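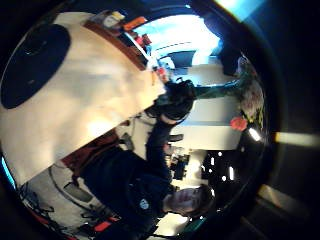
Morning session at Rivthorpe, the navy top with the round badge.

My sister sent me the listing at 6 a.m. with four exclamation marks, so I was in a good mood about it before I'd read a word. "Grarness Trial Kit, by Irnport. Teach an arm your own way of doing things. 1,355 dollars for the fortnight, or 3,000 to keep." She has a flower shop in Rivthorpe, two doors up from the bakery, and her wrists have been going for years. I write up gadgets for a gardening newsletter. Between us we had one good pair of hands and a credit card.

"You'll have to be fair," she said when I rang.

"I'm always fair."

"You gave the solar hose reel five stars and it drowned your fuchsias."

It was a lovely hose reel! The colour alone was worth two of the stars. But I promised, and I caught the early bus over with a notebook and a thermos and a bag of lemon slice.

The way the Grarness works, if you haven't met one, is that you do the job yourself while holding a pair of grips, one in each hand, and the grips remember. Later on the arm does what you did. You squeeze, it learns squeezing. You hesitate over the ugly carnation, and I'm sorry to report that it learns that as well. On top of each grip is a white cube with black squares printed all over it, and my sister took one look and said they were like wearing two crossword puzzles. I loved them straight away. They have a heft to them, like good secateurs.

The Lumenta people (Lumenta does the setting up, Irnport only makes the gear) had us practise on whatever was handy before they'd let us near a paying customer's order. Pick up a bottle, put down a bottle. Move a box a little to the left. I have moved things a little to the left my entire life and never once felt it was being taken seriously!

My sister was worse at it than me to begin with, and she did not enjoy that one bit. She'd reach out with her ordinary florist's swoop, quick as a magpie, and the woman from Lumenta would say, very gently, "Could you do that one again, a touch slower?"

"That's how fast I do it."

"I know. It's beautiful. Could you do it slower?"

She did it slower. She did it so slowly, out of pure spite, that I got through a whole square of lemon slice while a single stem travelled the length of the table. The woman from Lumenta said it was the best one so far.

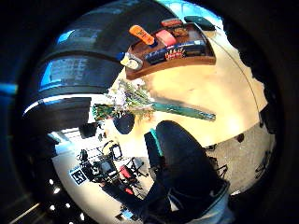
The tray and the flowers on the big cream table.

By lunch we'd both stopped thinking about the grips, and I'd call that the highest praise I can give a piece of equipment. Your fingers go looking for the trigger and it's already under them. There's a small click when it closes. I clicked mine a great deal, more than the work called for, and was asked to stop.

The flowers were what mattered, of course. Anything with a hard side the kit took to at once, but stems bend, and blossoms bruise if you so much as think about them roughly. My sister had ideas about it. She wanted the arm to come in low and take the bunch where the stalks are thickest, then turn it a quarter so the good side faces the door. Always a quarter. Our mother did the quarter turn and so did her aunt, with a cigarette in the other hand, and as far as I know it has never been written down anywhere.

"Does it need a reason?" I asked the woman from Lumenta.

"No," she said. "It only needs to see it enough times."

Enough times came to 133. I kept the tally in the back of my notebook in bundles of five, and somewhere past ninety I noticed my sister had gone quiet, and that the swoop had come back. Slower, but there. She'd lean in from the shoulder with her chin up and the whole bunch would come round to face the door. I'd stood beside her at counters since we were teenagers and I don't think I had ever properly watched her do it. You're usually wrapping. You're usually looking for the tape.

Then it was my turn again, and I did it like somebody parking a caravan.

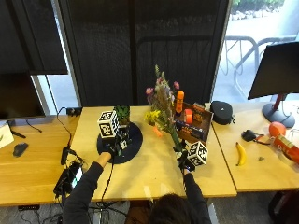
"Elbows," my sister said from behind me. "You're all elbows."

"It's learning from me too, you know."

"That's what I'm worried about."

They took the recordings away that afternoon and told us to allow 16 days. I went home and wrote most of the review while I was still full of it. Comfortable grips, very good for small hands. Clear instructions, apart from page nine, which is upside down in every copy. A carry case with a zip that sticks in humid weather. Helpful people who'll answer the phone after tea. On the minus side you do get a crick in the neck, and the charger is a silly shape and takes up two sockets on any power board you own. I gave it four and a half stars and then sat there feeling I'd left something out.

In June the arm came. They bolted it to the end of her bench, next to the ribbon, and ran it for the first time before opening, with the blind half down and the kettle going. My sister pretended to be doing the accounts. I had my notebook out and wrote nothing in it.

It went to the bucket, waited a bit, then came in low and took hold of the stalks where they were thickest. Up they came, dripping all over the order book. It carried them along the bench at a sensible speed, set them down by the paper, and let go. Then it took hold again, as if it had just remembered, and gave them a quarter turn.

My sister put down her pen.

"Do another one," she told it, though it can't hear. You press the green button. I pressed the green button.

The second bunch it picked up a bit stiffly and wobbled at the halfway mark, and set down with a sort of bump.

"That one's yours," she said.

"It is not!"

"Look at it. Look at the elbow on it."

I did look. It hasn't got an elbow as such, only a joint with a grey cover, but I knew what she meant, and I was so pleased that I had to go and stand out the back with the empty buckets for a minute. When I came in she had it on its fifth bunch and was telling it about the woman who only ever wants white freesias.

I changed the review to five stars on the bus home. She rang before I'd got as far as the bridge to say that was ridiculous, that the zip still stuck, and could I come in early tomorrow, there was a wedding order, and bring the lemon slice.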